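May 2023, finishing bench

Carrying on from the March page. Oil tests on the kitchen timber for the Flondirov job (order 2995). The March pieces went out too glossy and two of them smelled of oil when the client unpacked them, so I've gone back to thinner coats and longer gaps.

**Timber**

Blanks are from Overgaard, same pack as last time. Meter says 13 per cent on the offcuts near the roller door and a bit less on the ones from the inside rack. I've used inside rack only. The pack by the door can sit until winter is over, or go into tool handles where it matters less.

Sanded through to 240 and stopped. Menaka Munshi went further on hers last time and found the oil sat on top and took longer to go off, particularly on the flat faces. End grain got an extra pass because it drinks more and goes dark if it's left coarse.

Grain raised twice with a damp cloth, dried overnight each time, knocked back by hand with a worn bit of 240. Don't skip the second one. I tried it with a single raising on the offcuts and they still came up furry after a wash.

**Oils**

Test A is straight tung oil. Test B is the Gumitz blend, which is thinner out of the tin and has a citrus smell that clears the room. Test C is B with Goleck wax paste over the top.

Gumitz tin weighed 1156 g with the lid on before I started. Will weigh again at the end so we can put an oil cost on each piece for once. Write it on the tin as well as here, please. The March tin got used for the bench top halfway through and the figures were useless.

Method for all of them:

1. Warm the oil by standing the tin in a bucket of hot tap water.
2. Flood, leave 20 minutes, top up any dull patches.
3. Wipe off with a clean rag, then go over it again with another one.
4. Stand on the nail boards, not touching.
5. Leave until it passes the tissue test, then recoat.

Tissue test: press a folded tissue on the face with a thumb and hold it a slow count of ten. If there's any yellow on the tissue it isn't ready.

Rags go flat over the outside rail until stiff. Not in the bin, not in a heap on the bench. I found one balled up behind the vice on Monday and I'm not going to ask who.

**How they're going**

A, first coat: slow. Tissue still marking on the third day in the cold end of the shed. Moved the board up under the window and it was fine the next morning, though the warm spell probably had as much to do with that as the window. Colour is good, a bit golden, no blotching apart from one piece with a swirl near the neck.

A, second coat: wiped off harder. Left a faint bloom in the bowl of the deep spoon where oil had pooled and started to wrinkle. Cut it back with fine steel wool, oiled again very thin, came good. Deep spoons need checking an hour after wiping and blotting if anything has crept back out of the pores.

B, first coat: touch dry next day. Looked flat and a bit hungry. Second coat brought it up. I like the sheen on this one more than A, closer to what the client asked for.

B, second coat: one handle has a drip line on the back. My fault, stood it upright too soon.

C: wax went on fine but shows every fingerprint. After a hand wash with warm water and detergent it went patchy near the edge, where A and B hadn't changed that I could tell. The wax looks nice on a shelf. I don't think it's worth the extra step for something that lives in a sink.

**Wash test**

Hand wash, towel dry, air dry on the rack, once a day. Started with offcuts in all three finishes plus a bare one for comparison. The bare one went grey and rough almost straight away. A is holding best so far, B close behind. Too early to call and I want to run the full 14 days before anyone tells the client anything.

Haven't tested with hot fat or tomato yet. Turmeric is on the list because somebody always uses it. My guess is it'll stain through all of them.

**Still to do**

- Weigh the Gumitz tin
- Relabel offcuts, pencil has washed off two of them, burn the letters in this time
- Ask Overgaard if the next pack can come already docked
- More cotton rags, the stretchy ones leave lint
- Sort out the nail boards, half the nails are bent
- Write a care card, short, one side 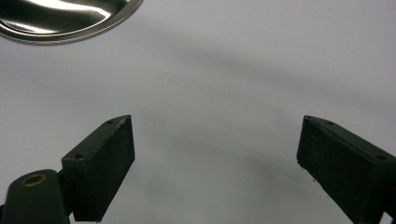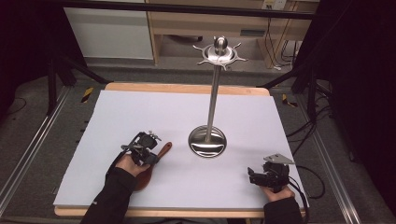

How long should an oiled spoon be left before it goes to the client?

Tung oil pieces get the full 14 days after the last coat, somewhere with moving air, and longer if there's still a smell when you put your nose in the bowl. Dry to the touch isn't enough, as that was the state the March lot left in. The Gumitz ones are ready sooner by feel, but give them the same time until we've got our own wash results, and don't wrap either kind in plastic.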